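Evaluating Automation Purchases
Handout 6: Reading a vendor's simulation package
Instructor: Tanveer Naqvi

Read this before the session and bring the Cillar price sheet from last time. We will spend most of the hour on the Dalgate kitchen package, with the last part for your memo drafts.

What Dalgate is selling

Dalgate sells a simulated kitchen, a set of scripted household tasks, and a yearly support plan. You pay per seat. The brochure says a team can "validate household manipulation before buying hardware." Put a pencil mark next to the word validate. It does a great deal of work in that brochure and is never defined.

The basic tier comes with 114 tasks. Anatole Tanguy went through the task list for us and sorted it by what the robot has to do. A lot of entries are the same drawer or door with a different wood finish. I don't object to variation in finish, and a vision model may well need it, but I do object to having it sold to me as a separate task.

What the numbers say

Dalgate's headline result is 732 successes in 800 trials. Work out the percentage yourselves, then ask the following.

Who chose the starting positions? The technical sheet says trials begin "from a nominal pre-grasp pose." If the gripper starts next to the handle, the hard part of the job has been done before the clock starts.

What ends a trial? For drawers, the sheet counts success when the joint passes a set opening distance. Nothing is said about how it got there. A finger hooked behind a knob and a proper two-finger grasp score the same.

What is the friction setting? I wrote to ask and was told it is "tuned for stability." That means stability of the simulation — your drawers at home were not consulted.

Were failed runs discarded? Nieminen's older package published a log of aborted runs. Dalgate does not, and the sales contact did not seem to know whether one exists.

Contact and appearance

Pay attention to how surfaces are built. A visual model made of a few flat facets may have a different collision shape underneath, and the gripper touches the second one. Ask for both. If the vendor will only show you the visual mesh, write that down in your memo as a finding.

Camera placement matters too. A close view of the fingers tells you about alignment and very little about the rest of the robot. A wider view can show whether the arms have room to work, though it may leave the point of contact too small to judge. Dalgate's sales video cuts between views mid-task, so you can't follow a single attempt from start to finish. 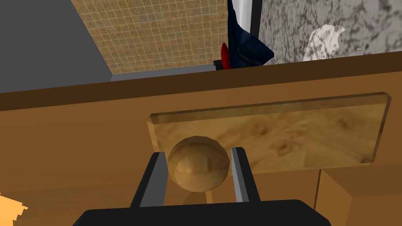
Rendered views from the simulated interior
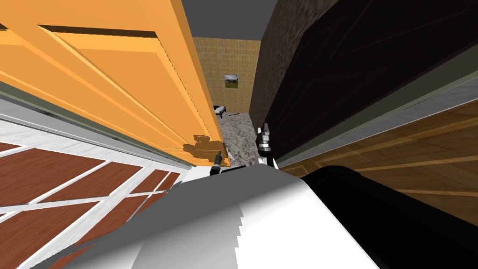 For your memo, take the position of the buyer at Fadcombe, which wants robots to put away supplies in staff kitchens. The budget covers 2 seats for one year or a small hardware trial, and you can't have both. Recommend one. If you pick the seats, say which Dalgate claim you would want written into the contract and how you would check it. "The demo looked realistic" will not earn credit.

I lean toward the hardware trial myself, but I have been wrong about simulation before. The Nieminen package caught a reach problem that I would have paid to discover in person. Argue against me if you have the evidence.

Drafts are due at the start of the session, on paper. Keep the cost table to one page and attach your percentage calculation.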